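Frage: Wie viele Beispiele pro Aufgabe, und was tun mit den Handkameras?

Gestellt von zawadi_k am 18. April 2024
Kategorie: Teleoperation und Datenaufnahme

Hallo zusammen,

ich nehme seit ein paar Wochen Demonstrationen für ein Greifmodell auf, zweiarmig, fünf Finger pro Hand, eine Kamera am Kopf und je eine an den Handgelenken. Die Aufgabe klingt banal: Gegenstand vom Tisch nehmen, woanders wieder hinlegen. Bisher habe ich 139 Episoden, und das Modell (ein kleines, intern heißt es Kiani) lernt irgendwie nur den halben Weg. Es fährt schön über den Tisch, und dann bleibt die Hand in der Luft stehen und macht nichts mehr.

Mein Verdacht sind die Handgelenkkameras. Zwischen den Episoden gehen die Arme in eine Ruhestellung, und da sieht so eine Kamera hauptsächlich die eigene Hand und den schwarzen Stoff, vom Tisch nur ein Stück Platte und eine Ecke von etwas Orangem:
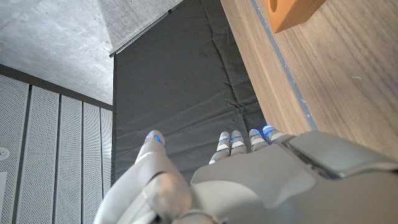 Meine zwei Fragen

Erstens: Schneidet ihr diese Phasen am Anfang und Ende raus, oder lasst ihr sie drin? Ich starte die Aufnahme per Fußtaster und bin ehrlich gesagt oft zu früh dran, da kommen schnell 2 Sekunden zusammen, in denen sich gar nichts bewegt.

Zweitens: Reichen 139 Episoden überhaupt? Ein Kollege meinte, unter 4000 brauche ich gar nicht anzufangen. Das wären bei meinem Tempo Monate!

Noch ein Bild, weil bestimmt jemand fragt, ob das nur einmal so aussieht: 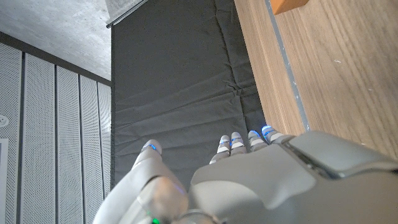
Handgelenkkamera, Finger über dem dunklen Stoff, rechts die Holzfläche

Danke schon mal, Zawadi

2 Antworten

Antwort von R. Achterberg (akzeptiert)

Hallo Zawadi, das Problem kenne ich gut, wir hatten bei Wadau fast genau dasselbe. Ich würde die Reihenfolge umdrehen und erst mal nicht über die Anzahl nachdenken.

Stillstand raus, und zwar konsequent. Wenn in jeder Episode am Anfang nichts passiert, lernt das Modell eben auch, dass nichts passieren eine prima Aktion ist. Sobald es dann mitten über dem Tisch etwas sieht, das der Ruhestellung ähnelt, hängt es fest. Ich schneide automatisch: alles weg, bis sich das erste Gelenk merklich bewegt, am Ende genauso. Ein paar Bilder Vorlauf lasse ich stehen, sonst wird der Start ruckelig. Bitte die Rohdaten behalten! Ich habe im Oktober einmal direkt auf den Originalen geschnitten, mit falscher Schwelle, und durfte den halben Satz neu aufnehmen.

Die Handgelenkkameras würde ich nicht abschalten. Für die letzten Zentimeter vor dem Griff sind sie Gold wert.
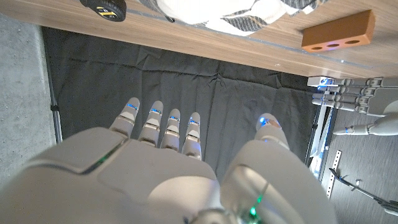

Was du aber prüfen solltest: ob alle Kameras denselben Zeitstempel benutzen. Bei uns lief eine davon hinterher, und im Training sah es dann so aus, als würden die Finger zugehen, bevor die Hand am Gegenstand war. Leg dir Kopf- und Handbild nebeneinander und such dir eine schnelle Bewegung raus, das sieht man meistens mit bloßem Auge. Und guck auch, ob links und rechts nicht vertauscht sind (ja, ist mir passiert, nein, ich möchte nicht darüber reden).

Zur Menge: Für eine einzelne Aufgabe mit wenigen Gegenständen sind wir mit 700 Episoden gut hingekommen. Die waren aber gemischt. Ziegel mal vorne, mal hinten, mal quer, Schal mal zusammengeknüllt und mal glatt, die Schnurrolle stehend und liegend. Wenn deine 139 alle mit derselben Anordnung anfangen, hast du im Grunde eine Episode sehr oft. Wir verschieben nach jedem Durchgang mindestens einen Gegenstand und kleben den erlaubten Bereich mit Malerkrepp ab, damit alle, die bedienen, dieselben Grenzen benutzen. 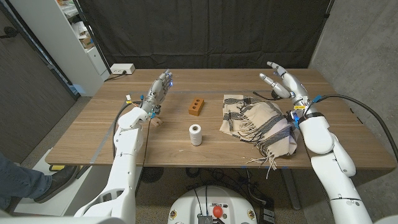 Kopfkamera: Lochziegel, Schnurrolle und Schal zwischen den Händen, blaues Klebeband auf der Platte

Schreib außerdem zu jeder Episode dazu, wer bedient hat und ob der Griff geklappt hat. Fehlversuche mit anschließender Korrektur behalte ich, die helfen enorm. Abgebrochene fliegen raus.

Viele Grüße, Rosalind

Kommentar von zawadi_k
Oh je, die Anordnung ist bei mir tatsächlich immer gleich. Ich dachte, das macht es dem Modell leichter. Zeitstempel prüfe ich morgen, schneiden lasse ich heute Nacht durchlaufen. Wie groß ist denn deine Schwelle?

Kommentar von R. Achterberg
Hängt vom Rauschen deiner Encoder ab. Arm in Ruhe aufnehmen, größten Ausschlag nehmen, verdoppeln, fertig. Und die Finger getrennt vom Arm behandeln, die zittern bei uns viel mehr.

Antwort von plusau_werkstatt

Nimm einfach mehr auf. Wir haben mit Erkley 4000 gemacht und danach ging es. Geschnitten haben wir nix.

Kommentar von R. Achterberg
Mit 4000 verzeiht einem das Modell natürlich einiges. War das eine Aufgabe oder mehrere?

Kommentar von plusau_werkstatt
mehrere, glaub elf oder zwölf. müsste ich nachschauen

Kommentar von zawadi_k
Dann ist das pro Aufgabe ja gar nicht so weit weg von Rosalinds Größenordnung, das beruhigt mich ein bisschen. Ich nehme nächste Woche mit wechselnden Positionen neu auf und melde mich, wenn das Training durch ist.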